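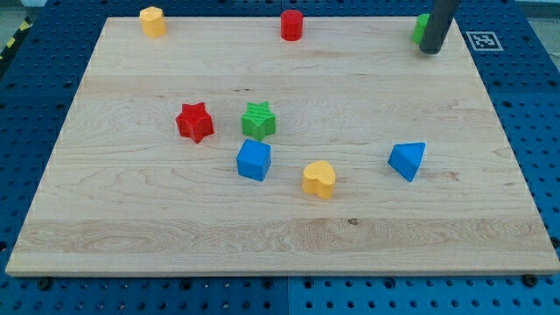
Why does a planner throw away a path that would have worked perfectly well?

Most of the time it has run out of patience. It is given so many tries and so much time, and when those are gone it hands back whatever it has, even if a better answer was two tries further on.

Oranuch Jitpraphai had written those two sentences on the whiteboard in June, when she was new at Zallbridge and still wrote down everything Rui Bragança told her, and they had stayed there ever since, a little smudged at the corner where people leaned. She looked at them now over the top of her mug. It was gone seven, the heating had clicked off, and Javier had just refused to go and fetch the green block for the fourth time that evening.

Javier was the planner. He had been called that before anyone now in the building had joined, and there were several stories about where the name came from, all of them told with great confidence by Somkiat Kaewmanee. (In one of them Javier was a bus driver in Zeltville who would never turn right if he could help it, and Oranuch rather hoped that was the true one.)

"No plan found," she read out.

"He's sulking," said Rui, from behind the other screen, where he was eating crisps out of the packet one at a time so as not to get salt on the keys. "Give him more tries."

"I've given him more. He had 50 to start with and now he's got 132, and he uses up the lot and comes back with nothing. The hexagon's fine. The red cylinder's fine. He'd pick up the yellow heart all day long if I let him. It's only the green one at the back."

Rui came round and pulled up the spare chair, the one with the bad wheel, and together they looked at the picture of the world as Javier had it, which was a good deal plainer than the real one. A flat slab for the board. A handful of tidy shapes, each in a box slightly bigger than itself. And the gripper, drawn as a long grey tube, coming down beside the block it was meant to be reaching for and then stopping, as though it had remembered something it had left on the stove.

"What's the padding on the boxes?" asked Rui.

"Same as always. I haven't touched it."

"Hm," said Rui, which was what he said when he thought somebody had touched something.

She didn't take offence. She had worked with him long enough to know that the hm was meant for the world in general, and besides, she had gone through the settings file so many times since lunch that she could have sung it. She scrolled back up to the top of the log and began again, slowly this time, reading each line under her breath the way her grandmother used to read knitting patterns. Perception first. Red star, good score. Green star, good score. Blue cube, blue prism, heart. And then the green block at the back, which the camera could barely see past the gripper, and beside its name a score so low that she had to lean in to be sure of it.

"Rui, what does the vision side do when it isn't sure how big a thing is?"

He stopped chewing.

"It makes the box bigger," he said. "Xiuying put that in. If we can only see a sliver, we assume the worst about the rest."

"So he moves in close to get it, and the gripper hides it, and we see less of it, and the box grows."

"And the box grows until he's standing inside it," said Rui, "and he's already in a collision before he's moved a finger. Oh, the poor old thing!"

They both laughed a good deal more than it deserved, in the way one does at that hour on crisps and cold tea, and then Oranuch rang Xiuying Shi, who had gone home at five like a sensible person and could be heard stirring something. Xiuying listened to all of it without interrupting. She asked for the line number, and Oranuch gave it to her, 624, and there was a long pause with a lid going on in the middle of it.

"It ought to remember," Xiuying said at last. "Once it's had one decent look at a block, it should keep that size until it gets a better one. I meant to do that. I think I wrote myself a note."

The note was there when they opened the file. It said "come back to this", and the name beside it was Xiuying's, and the date was November 27, 2024.

It took the two of them a little under an hour, with Xiuying reading over the change on her kitchen table and objecting, quite rightly, to what Oranuch had called one of the variables. Rui wanted to lower the padding as well while they were in there. Oranuch said no, one thing at a time, and was surprised to hear how much she sounded like him.

She put the tries back down to 50 and moved the gripper well away, so that the camera could have its one decent look. The green box drew itself on the screen, snug and small. She brought the gripper in again beside it. The box stayed as it was.

"Go on, then," said Rui, to nobody on the payroll.

She pressed the key, and Javier began to think.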